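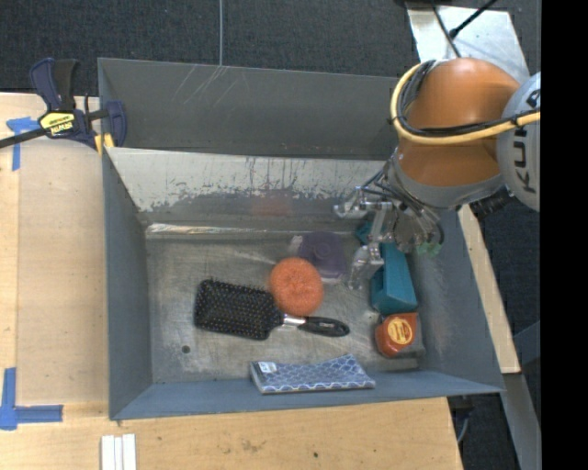 Frandsen Tischfritteuse F2 – für Imbiss, Foodtruck und kleine Filialküchen

Artikelnummer 2625
Lieferbar ab Lager Gumden
Preis: 783 Euro netto, zuzüglich Versand

Es gibt Fritteusen mit Farbdisplay, WLAN und einer App, die nachts um drei meldet, dass das Öl einsam ist. Die F2 hat einen Drehregler und einen Schalter. Wer schon einmal an einem Freitagabend vor einem Gerät stand, das erst ein Update laden wollte, wird den Drehregler zu schätzen wissen.

Zwei Becken, zwei Thermostate, zwei Körbe. Links Pommes, rechts alles, was nicht nach Pommes schmecken soll. Die Becken lassen sich einzeln abschalten, damit am ruhigen Dienstagnachmittag keine acht Liter Fett für eine Portion Zwiebelringe warm gehalten werden müssen. Über den Ablasshahn vorn läuft das Öl in den Behälter Ihrer Wahl. Bitte wählen Sie einen, der groß genug ist. Wir schreiben das hier nur, weil unser Kundendienst darum gebeten hat.

Technische Daten

Bauart: Tischgerät, Doppelbecken
Füllmenge: je 8 Liter
Breite: 580 mm
Tiefe: 530 mm
Höhe: 300 mm, ohne Körbe
Anschluss: 400 V, Starkstrom
Leistung: 2 x 6 kW
Temperaturbereich: 100 bis 190 °C
Gehäuse und Becken: Edelstahl
Sicherheitsthermostat: ja, je Becken, mit Rückstellknopf an der Rückseite

Zum Rückstellknopf: Er sitzt hinten und ist nur mit langen Fingern oder einem Kochlöffelstiel zu erreichen. Frandsen nennt das Schutz vor unbeabsichtigter Betätigung. Wir haben nachgefragt, ob man ihn beim Nachfolgemodell nach vorn verlegen könnte, und eine sehr höfliche Antwort erhalten.

Lieferumfang

Grundgerät
2 Körbe mit wärmeisoliertem Griff
2 Deckel
Ablasshahn mit Verlängerungsrohr
Bedienungsanleitung (deutsch, dänisch und in einer Sprache, die fast Englisch ist)

Nicht enthalten sind Öl, Stecker und Geduld beim Aufheizen. Mit vollem Becken braucht die F2 elf Minuten bis 175 Grad. In der Werbung des Herstellers stand früher acht, aber da waren die Becken wohl halb leer.

Passendes Zubehör

Ölfilter Lururar, Papier, Packung zu 300 Blatt. Passt auch auf das Vorgängermodell.
Untergestell Tistbridge mit Ablage und feststellbaren Rollen. Die Rollen bitte wirklich feststellen.
Korb mit halber Breite, für Betriebe, die Kroketten und Käsebällchen getrennt abrechnen.

Was Kunden sagen

»Wir haben vier Filialen und in dreien steht jetzt die F2. In der vierten steht noch das alte Modell, weil der Koch dort mit Kündigung gedroht hat. Die Reinigung geht schneller als früher, die Heizkörper klappen nach oben weg und man kommt in die Ecken. Ein Stern Abzug für den Knopf hinten.«
Panagiotis Kouris, 18.12.2019

Häufige Fragen

Kann ich die F2 im Foodtruck betreiben?
Ja, wenn der Stellplatz Starkstrom hat. Fragen Sie den Veranstalter vorher, und zwar den, der den Verteilerkasten kennt.

Darf ich festes Fett verwenden?
Darf man. Bitte vorher in einem Topf schmelzen und flüssig einfüllen. Wer Fettblöcke direkt auf die Heizkörper legt, lernt unseren Ersatzteilpreis kennen.

Gibt es die F2 mit Gas?
Seit April nicht mehr. Restbestände haben wir keine, auch nicht auf telefonische Nachfrage.

Wie lange gilt die Garantie?
24 Monate auf Heizkörper und Thermostate. Körbe sind Verschleißteile, ganz besonders dann, wenn damit Eiswürfel zerschlagen werden.

Versand und Abholung

Die F2 kommt per Spedition, frei Bordsteinkante. Der Fahrer trägt sie nicht in den Keller, auch nicht für eine Currywurst. Selbstabholer melden sich bitte einen Werktag vorher im Lager Gumden an und bringen eine zweite Person mit.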